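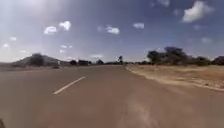 Search this site
Enter keyword
Go

Standing in the Dornthorpe council elections: your questions

Who can stand as a candidate?
You must be 18 or over on the day you are nominated and on the day of the poll. You must also live or work in Dornthorpe, or own or rent property here. Some people are barred, including paid officers of the council.

How many seats are up for election?
All 19. Each ward returns either one or two councillors, and the ward list is on the Elections page.

Do I need to belong to a party?
No. You can stand as an independent, or leave the description on your form blank. If you want a party name on the ballot paper, you need a signed certificate from that party's nominating officer.

When do nominations open?
In August, once the notice of election has been put up. Forms have to be handed in by hand at the council offices, Lisel Street. We can't accept them by email or post. The office is closed on Sunday.

Can I stand in more than one ward?
You can be nominated in more than one, but you must withdraw from all but one before the deadline. If you don't, none of your nominations will stand.

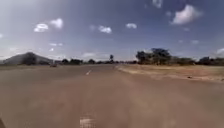
Page 2

What happens if only one person is nominated for a seat?
That person is elected without a vote. This last happened in Truvisow ward.

How much can I spend?
The limit depends on the number of electors in your ward and is set out in the candidate pack. Keep every receipt. You must send in a return after the election even if you spent nothing.

Can I put up posters?
On private land, with the owner's permission. Posters must not be fixed to lamp posts, road signs or council buildings, and must carry the name and address of the printer and promoter.

Can I see past results?
Results from 1930 onwards are kept at the council offices. Older minute books, going back to 1880, are at the Chaimongkol Library and can be seen by appointment. Copies are charged by the page.

Contact us | Accessibility | © Dornthorpe Council | Back to top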